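The Patience of Grippers

When I first drove out to Bråten in April, I expected to spend the morning looking at robot arms. I spent it looking at fingers instead, and I came home with a notebook full of them, and I'm afraid I've bored everybody at my dinner table on the subject ever since.

Lunport runs its trials in a bright hall with a shiny green floor, and you don't set foot on it until you've pulled a pair of blue covers over your shoes. Siv Lindqvist handed me mine at 8 in the morning, along with a very strong coffee, and then walked me over to the tables. She has spent 14 months comparing grippers (28 of them so far!) and she talks about each one the way other people talk about dogs they've owned.

The job she likes best for telling them apart is an unglamorous one: computer power supplies, the silver kind, with all their cables still attached. A metal case is easy enough to hold, she told me, since it's stiff and square and stays where you put it. The cables are another matter. They slide, they knot, they hang on to the neighbor's cables, and a finger that was perfectly happy on sheet metal suddenly has no idea what it's touching. Give it a cardboard box with dividers to work around as well and you learn a great deal about a gripper in a very short time.
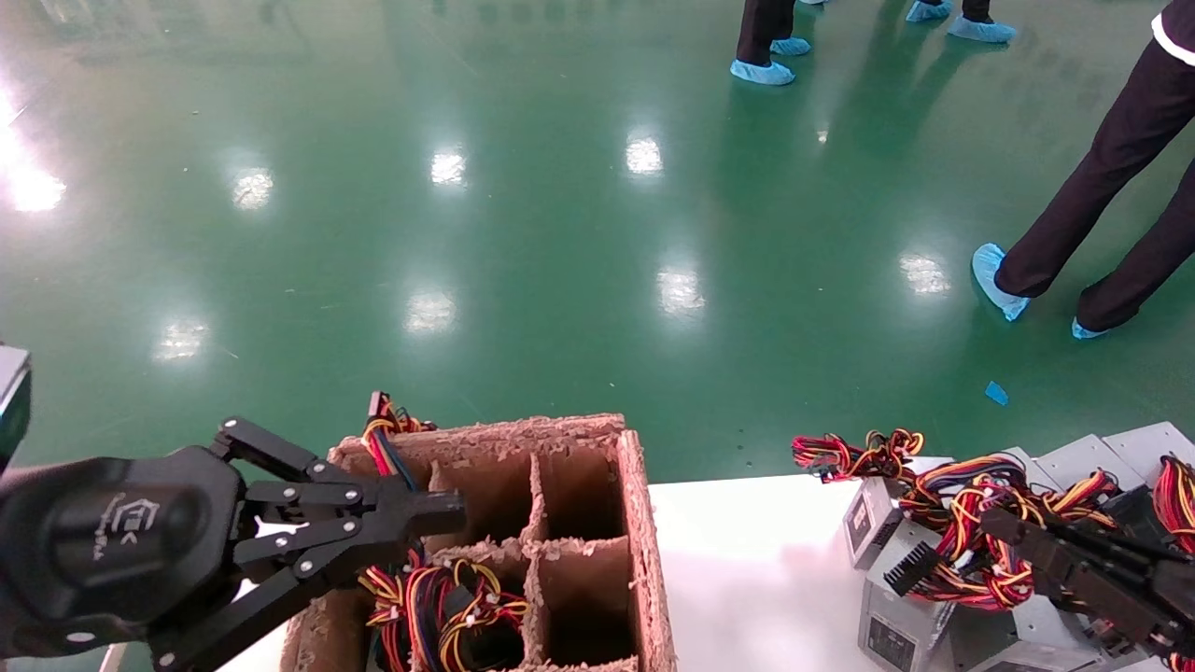
Leif Haugland thinks the fingers get too much of the blame. In his opinion most bad grasps begin with the controller, which closes too fast and then squeezes harder when it ought to let go and try again, and he would happily trade a cleverer hand for a slower one. Siv has heard this many times, and she grants him half of it.

They settled it, more or less, with a long run on a jointed gripper from Trornov, 979 grasps in all, with the closing speed changed partway through. Slower was better on the cables and made hardly any difference on the metal cases, so each of them went to lunch feeling right. I had the fish soup, and Siv drew finger joints on my napkin until it got cold.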